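Visit report: the Comia order picking open day, Vosomberg
August 1, 2020

By Iman Metwally

The invitation promised a look at the future of retail, and lunch. I can report that lunch was sandwiches.

Comia sells household odds and ends from its big store at Vosomberg, and since June a good share of its online orders have been collected straight off the shop floor. The open day was meant to show suppliers and the trade press how much of that job has been automated. Five of us signed in, got a visor each, and were handed over to Kevin Tierney, the operations manager, who walks backward while talking and has clearly had practice.

What has been automated, first of all, is the deciding. A planning system from Konix takes the day's orders, sorts them into batches and works out a route through the aisles. Until this spring that was Warrick Sheehan's job. He did it with a highlighter and 28 years of knowing where things are. He still works there, and his title is now route exceptions lead, meaning that when the system sends a picker to an aisle that was moved last night, the picker goes and finds Warrick. "I used to make the plan," he told me. "Now I apologize for it."

The back room is where the money went. Hauksdóttir supplied the conveyor and the sorting arms, and they are very good to watch. Boxes come in at one end, get weighed, sealed and labeled, and slide off down the right chute. The line can handle 585 boxes an hour. On the morning we were there it was waiting politely for boxes, which still arrive at the speed of a person pushing a cart.

Ákos Hegedűs, who looks after the line for Hauksdóttir, was cheerful about this. Sealing a box is easy, he said, because a box is a box. Shelves are the hard part – hanging packs, bags that slump, two sizes of one item with nearly the same card on the front. He would not give a date for a machine that does it. Kevin gave one, and Ákos looked at his shoes.

Out on the floor the work looks a lot like shopping, down to the wire cart with an open cardboard box in it. Folding travel scissors come in a teal blister pack, and so does a smaller pack with the same words on its label.

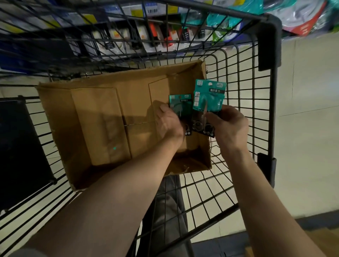 What the pickers say

Tumaini Magesa has picked for Comia for five years and was lent to us for twenty minutes, which the system logged as a delay. She likes not having to plan, and she likes that the heavy lifting at the packing end has gone. She misses choosing her own order through the store. The old way she could save the quiet aisles for the end of a shift. Now the route is whatever the route is.

Her other complaint is about pace. Each batch has a target time, and the target doesn't know about customers, who see someone with a cart and ask where the light bulbs are. Kevin says a button for this is coming. Tumaini says it was coming in June as well.

Nobody has lost a job so far, though two packers now pick, and one of them would like it noted that he preferred packing. I have noted it.

Parking is free behind the loading dock. Ask for the visor without the scratch.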